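4.2 Laundry transfer

The second chore in the Jernevley set is moving a load between a front-loading washer and a rack. We chose it for two reasons. It requires work close to the floor, which most tabletop benchmarks leave out, and the door must be dealt with before any cloth can be reached. Each trial was split into 4 stages: approach, door, grasp and placement. A stage was scored as complete only if the robot finished it without help from the operator.

The planner was the Trikent controller described in Section 3, with no changes apart from a lower speed limit on both arms. We ran 400 trials, 20 for each combination of load and starting pose. A trial ended at the final stage or after 6 minutes, whichever came first.

Most failures fell in the grasp stage. Wet cloth clings to the drum wall, and the hand often closed on one layer while the rest of the load stayed behind. The door stage was more reliable, but only when the door was already ajar. Starting from a latched door, the Roltine baseline rarely found the edge, and our method improved on it by a small margin. Petrauskas, the third system, was not tested on latched doors.

Lighting was not controlled. Figure 6 gives the view from the head during a trial with the door open. The shadow of the robot lies across the pale floor, with a patch of strong light just beyond it.

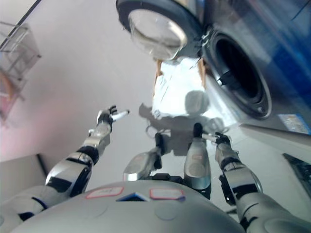

Figure 6. Head view, laundry task. Washer with open door at upper right; both arms extended over the floor.

Errors in depth were largest on glossy surfaces and inside the drum, where few usable points were returned. We tried filling the missing region with a cylinder fitted to the rim of the opening. This reduced contact with the gasket but had no clear effect on the number of completed grasps. A wrist camera would probably help more, at the cost of a bulkier hand. On these results we do not consider the chore solved for use in a home without supervision. Folding is treated separately in Section 4.3.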